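Trolletia (video game)

Trolletia is a puzzle-adventure game designed by Américo Prata and published by Proreren for home computers and, later, consoles. The player governs a small kingdom of trolls, most of whom would prefer not to be governed.

Gameplay
The kingdom is divided into 13 valleys, each held together by a bridge the player must build, repair or apologize for. Trolls carry out orders in the sequence they find least tiring. A mood meter in the corner measures the colour of the king's nose and has no effect on anything, a fact the manual leaves to page 81.

Development
Prata wrote the first version in a rented room above a bakery in Billdale. Composer Dorothy Cropper was asked for an hour of music and delivered nine minutes, which the game plays at four speeds. The controller support was added in September by Rodrigo Guerreiro, who mapped "jump" to two buttons and "save" to none. A patch followed.

Reception
The first run of 3000 copies sold out, helped by a misprinted price. Critic Martim Sequeira praised the bridges and called the trolls "relatable, unfortunately."
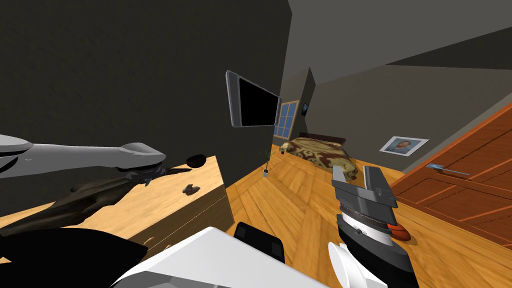

Sequel
Trolletia 2 moved the action to the port of Rocha and gave the trolls boats. It reviewed poorly among players who liked bridges.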